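3.2 Storage of small parts at the bench

The second part of the study concerned the way in which small metal parts were held between sorting and assembly. At the Palberg site, parts were laid out on a low work surface and moved to open shelving once they had been matched to a job. The shelving was of a common white metal type with perforated uprights, which allowed the height of each shelf to be changed in small steps. Shelf height was left as the workers had set it, as earlier visits to the Drakdale site had shown that people moved shelves back to their own preferred level within a short time.

Parts were grouped by job and not by type. A tray could therefore hold a punched plate together with the foam strips intended for it, while brackets that had not yet been assigned stayed on the surface below. Matošek's original layout, described in Section 2, kept plates and foam apart until the final step. Workers at Palberg had given up that practice before the study began – they reported that foam strips stored in bulk stuck to one another and were hard to tell apart by length.

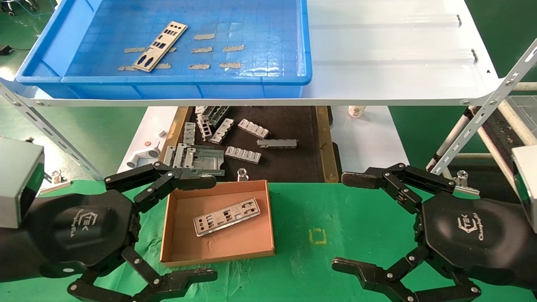

Last modified: September 2022

Figure 2. Shelf and work surface at the Palberg site. The blue tray holds an I/O shield plate and tan adhesive foam strips; slotted and comb-shaped metal parts are on the dark surface beneath the shelf.

The tray shown in Figure 2 has a floor molded in a grid of small squares. Trays of this kind were preferred to smooth ones at both sites. Several workers said that a thin plate was easier to lift from a patterned floor, although no measurement was made of this. The foam strips were placed loosely around the plate, and no fixed order was required. We had expected that a fixed order would be wanted, and the first version of the bench instructions contained one. It was removed after the trial period, when it was found that workers followed it only when an observer was present.

The lower surface served a different purpose. Brackets, bars, and plates of unlike shape were spread out there so that each could be recognized by its outline. Comb-shaped parts caused the most difficulty. Two parts with similar notches could be confused when they lay at different angles, and the Davon parts list used a single name for both. We recommend that such parts be given separate names, and that the names refer to the notches, as overall length is hard to judge by eye.

Items that did not belong to any current job were also found within reach of the workers. In Figure 2 these include a white L-shaped pipe fitting and, farther to the right, a small cup with a floral pattern. Items of this kind were recorded but not moved. For each of the 100 bench records collected at Palberg, the observer noted whether an unrelated item stood on the work surface itself or beside it. Only the former was treated as a possible source of error in the analysis given in Section 4.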